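Magdy Ouazzani collects simulated kitchen demonstrations at Asberg. The current set has 655 episodes, and 359 passed review.

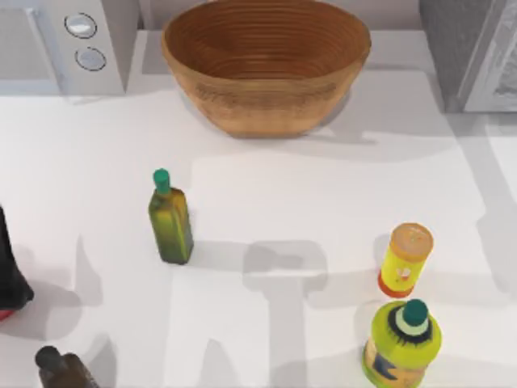
Object poses are redrawn for every episode, he said. "The policy gets the pixels and the joint states, no labels." An empty bowl is stored as a valid observation, with the bottles left in as distractors.
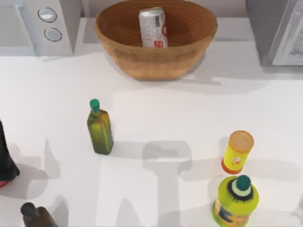
Rejected episodes are kept in a separate split. "We want 1,000 before February," Ouazzani said. "Training starts at 400."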